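Hurkereo Emolness
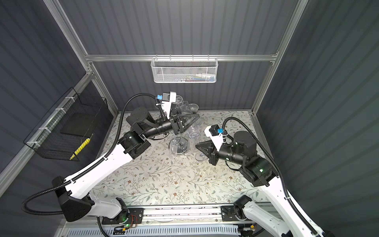 An Emolness cell with its two arms over the table and four clear wine glasses between the grippers.

The Emolness is a two-armed tabletop robot kit sold by Hurkereo, a small maker of bench equipment based in Morarholm. It is offered to teaching labs, repair shops and the more patient sort of hobbyist, and it comes either as a box of parts or as a finished cell with walls, rails and table already fitted. Owners tend to call it "the Emo," a nickname the company resisted for a good while and then printed on its own mugs.

Design

The two arms share one long metal rail at the front of the table, and each has its own carriage, so an owner can set them close together for fiddly jobs or spread them apart for wide ones. Both arms end in a black gripper with triangular fingers. The wrists carry white camera brackets, which can be unscrewed and swapped between left and right without buying new parts (a small kindness, but one that people who have cracked a bracket late in the evening mention again and again).

The walls of the finished cell are dark gray and ribbed, held by aluminum posts. Baskets can be hung from the upper rails, and most owners end up with at least one full of odds and ends. The tabletop is left plain by the factory, and covering it is very much a matter of taste. Plenty of people lay down a printed cloth or sheet, and floral patterns have a loyal following on the owners' mailing list.

History

The kit grew out of a bench arm called the Canpolat, which Hurkereo sold on its own for several years. Marisol Cuevas, who joined the company as a wiring technician and later took over the design, had put two Canpolat arms on a single rail to help her sort connectors, and visitors kept asking what it would cost to take the whole thing home. The first batch of 90 kits went out one February. A second batch of 100 followed with longer cables, the original ones having been a little too snug when an arm reached for the back of the table.

Glassware work

Stemware has become the task by which owners like to judge an Emolness, partly for the challenge and partly, it must be said, for the fun of it. Clear glass is hard for cameras to make out, and a stem leaves a gripper very little to hold. The printed manual gives 7 pages to the subject and suggests starting with one glass standing upright before mixing in any that are upside down. It also asks beginners to buy cheap glasses and plenty of them.

Reception

Reviewers have generally been fond of the kit. The shared rail and the easygoing wrist mounts come in for the most praise, and the assembly guide for the most grumbling, above all the 10 steps on cable routing, where many builders give up on the drawings and reach for a bag of cable ties instead. Hurkereo still answers questions by telephone in the mornings, and owners of the older Canpolat can send in an arm to have it fitted to the newer carriage.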